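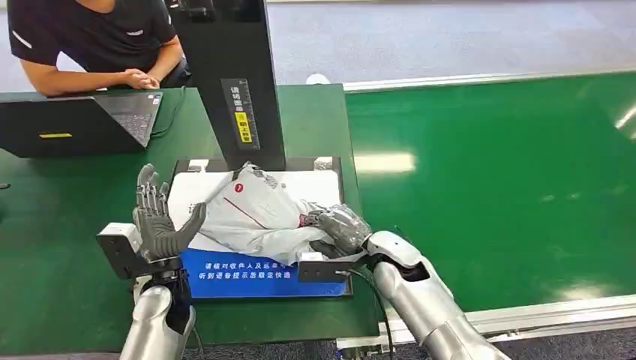 Soccer district seeding: does an abandoned match count in the tiebreaker?

Jabari Tanui
Girls' high school soccer, five-team district. Hovska and Skonness both finished 2-1 against district opponents. Their own match was stopped for lightning at minute 52 with Skonness up 1-0 and was never made up. The remaining criteria on our sheet are goal differential in district play, then overall record, then a coin flip. Does the 1-0 go in?

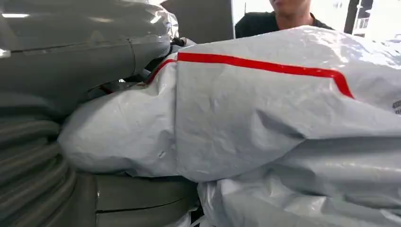 White cover with red trim

The schedule page shows it as "susp." with no result. Seeds are due in August.

Shabani Mutiso
Depends on the minute. Ours treats a match as complete once the first half is over, so 52 minutes would stand as a 1-0 win and head-to-head would settle it. Check whether your handbook says "halftime" or gives a minute count.

If it was not complete, it is no match. Leave the goals out of the differential for both teams. Also check for a cap per match, because an 8-0 result can distort the number badly. We had a cap and still entered the full score for Mabula one year, which gave them the wrong seed.
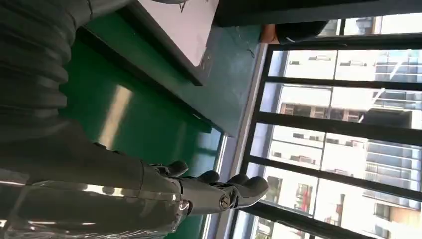
Aiguo Jiang
I would not go by the schedule page. "Susp." means the match can be resumed, and it stays that way until someone changes it. The referee's report controls. Ask the assigner for a copy and look for "terminated" or "suspended." If it says terminated and the half had been played, the score stands in most handbooks I have worked from.

Differential is computed on district matches only. Tournament games against Clavia do not enter into it, even if the sheet lists them together.
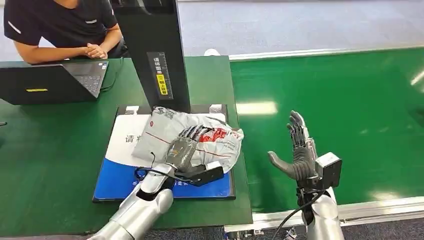 Laptop on the green table

Get the ruling in writing before the bracket is drawn.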